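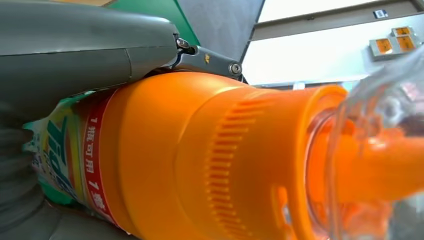 **Figure 1.** Wrist camera view during a grasp of the orange bottle. The jaw linkage and its two socket-head screws are in view at the upper left.

### 4.2 Setup and upkeep of the bottle cell

All trials reported in this paper were run on one cell, which we call Tanui. It has two arms over a single table, with a hand on each arm, a camera at each wrist and a camera at the head. This section covers how the cell was prepared before a block of trials and what was done to keep it in working order. The task itself is described in Section 3 and the learning method in Section 5.

**Wrist cameras.** Each wrist camera is mounted so that the jaw and the held object share the view. We chose this placement after early runs in which the camera looked past the fingertips and gave little information once the hand had closed. The cost is that a large part of each picture is taken up by the hand itself. In Figure 1 the gray housing fills much of the upper left. We used this to our benefit when checking the mount. The tip screw on the jaw is a fixed point as seen from the camera for a given hand opening, so a shift in its position means that either the camera bracket or the jaw has moved. At the start of each session the operator opened the hand to its calibration pose, saved one picture and compared the screw position with a stored one. If the two did not agree, the bracket screws were tightened first and the jaw screws second. The comparison was then repeated before any change was made to the calibration file.

Clear parts gave us the most trouble. Reflections in clear plastic move with the arm, and the depth estimate near a bottle's spout was poor in many of our recordings. We did not try to correct this in software. The grasp point was instead set on the opaque orange body, and the clear region was masked out of the depth input.

**Finger surfaces and wrap.** The outer shell of the hand collects dust and residue from handling household products, and residue that reaches the seams is slow to remove. Kilian Moser suggested covering the lower finger in clear plastic wrap, and we kept this practice for the rest of the study. The wrap is put on with the hand powered off. It has to stay clear of the bellows, as wrap caught in the folds changes the force needed to close the hand. It also has to stop short of the contact pad.

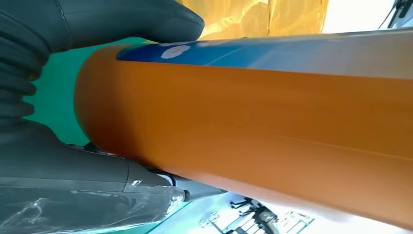
**Figure 2.** Orange cylindrical item held between the upper and lower fingers. Clear wrap covers the lower portion of the lower finger; the ribbed bellows is at the far left.

Wrinkles in the wrap, as in Figure 2, show up as bright spots that can be mistaken for the edge of an object. We replaced the wrap when it tore or when the segmentation step began to mark it as part of the item. The bellows was checked by eye at the same time. We bent it by hand, looked between the folds for splits, and wiped it with a dry cloth. Solvents were not used on the rubbery parts. One bellows was changed during the study after a small split was found near its upper mount. The spare came from the Fellareck parts kit, and the closing force was measured again after the change.

**Cables.** The wrist modules are fed by cables that run back along each forearm. A cable that is too short pulls on the wrist connector when the arm reaches the far edge of the work area, and one that is too long can drag over the items. Wycliffe Makori set the slack by moving each arm by hand through the corners of the work area and fixing the cable at the pose that needed the most length. Connectors were reseated every June as part of the yearly service and whenever a wrist camera dropped out during a run.

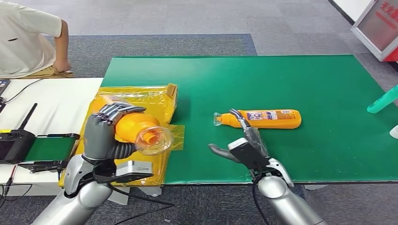 Resetting the table took more operator time than any other part of the routine. Between trials the operator returned the arms to the rest pose, put the items back in their start region and confirmed that no cable lay across the path of either hand. Start positions were varied within limits but were not drawn at random, and the surface under each item was varied as well. A bottle lying directly on the green mat keeps its height from one trial to the next, while one on top of a crinkled yellow mailer bag can sit at a slightly different height and tilt every time. We logged the two cases under separate codes for this reason. The bag was pressed flat by hand before the bottle was set on it, and it was swapped for a new one when its folds no longer lay down.

**Log and faults.** The cell log holds 1762 trials. Of these, 137 were stopped by the operator or by the controller before the task was finished. Naomi Mfaume and Haruto Matsuda read the log entries for the stopped trials separately and gave each a cause, then settled the entries on which they differed. Stops traced to the cell itself were removed from the success rates in Section 6, and stops traced to the policy were counted as failures. Trials recorded after a failed screw check were not used, even when the task had been completed, as we could not say when the bracket had moved. Eun-seong Sun kept the log and approved each return to service after a repair. A cell that had been repaired had to pass 3 empty closing cycles on each hand and 2 grasps of a test bottle before recording could start again.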